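Dosow Tenants Group Questions Piven "Quiet Home" Rating

The Dosow Tenants Group is asking landlord Piven to publish the test results behind its new Quiet Home rating, now used in ads for 246 apartments.

Piven says 201 of them passed. It has not said who did the testing or at what hour.
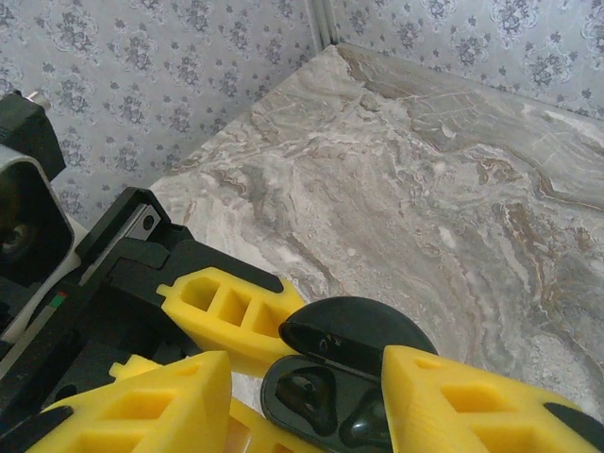 "A rating you award yourself is a slogan," said group chair Nantana Srisuk. "Rents went up 5 percent on the strength of it."

The group wants a reply by the end of January.

Contact: Tarek Srour, Dosow Tenants Group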